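19/11/2025

Slept badly and got up at five. Rain on and off until noon.

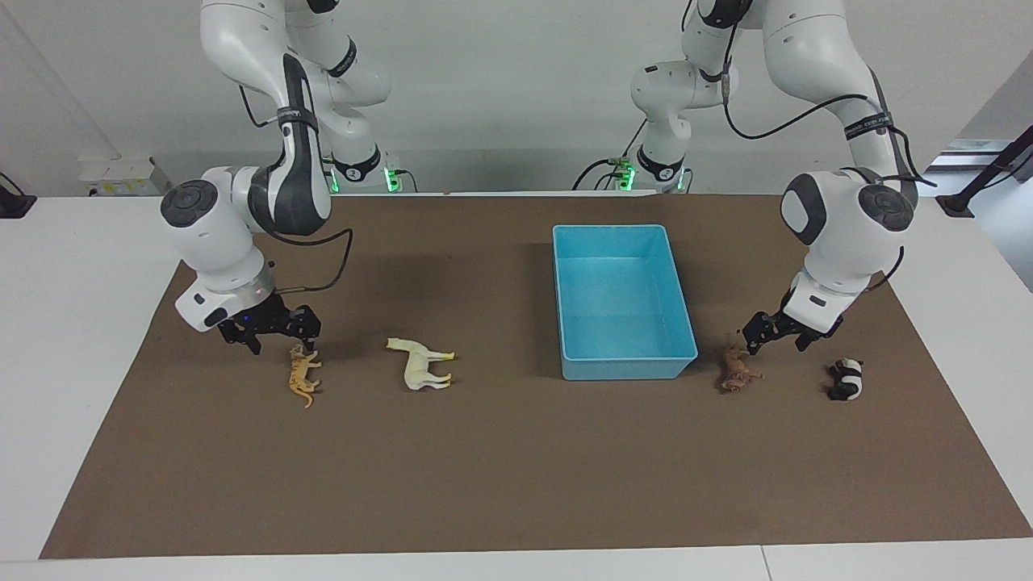
The gas bill from Clarkside came and it is 813 for the quarter, more than I had set aside. I read the meter myself and their figure matches, so there is nothing to argue about. I moved 556 over from the savings account and will make up the rest when the tax refund arrives. After that I started on the hall closet, which I have been putting off since March. Most of it was old paperwork and coats. I want proper storage in there this time, one shelf of plain bins with just slightly flared sides, like the light blue rectangular one with the toy animals set out around it. Round baskets waste the corners. I measured the shelf twice and wrote the width on the back of the gas envelope, then put the envelope out with the recycling and had to go and get it back.

Two bags of coats went to the thrift store on Macedo. I kept the gray wool one even though the lining has gone under both arms. The drop-off door was shut for lunch, so I sat in the car and ate a roll and listened to the radio. They took everything except a raincoat with a broken zipper.

Back home I tried to get the closet door to hang right. The top hinge has been loose for years and the screws just turn in the hole. I packed the holes with matchsticks and glue, and I am supposed to leave it overnight. The door is leaning against the bathroom wall for now.

The plant by the kitchen window, the Costus, has dropped another leaf. I moved it away from the radiator and gave it less water than usual. I will leave it alone until the weekend – last winter I fussed over it and made things worse.

Found the warranty for the washing machine at the bottom of the last box, expired. Also the receipt for the sofa, 1,159, which I remembered as a good deal less than that. Put both in the folder.

Soup for supper, the end of the lentils. Read a few pages and gave up. Need to buy light bulbs, stamps and wood screws, the longer kind. Call the dentist before ten.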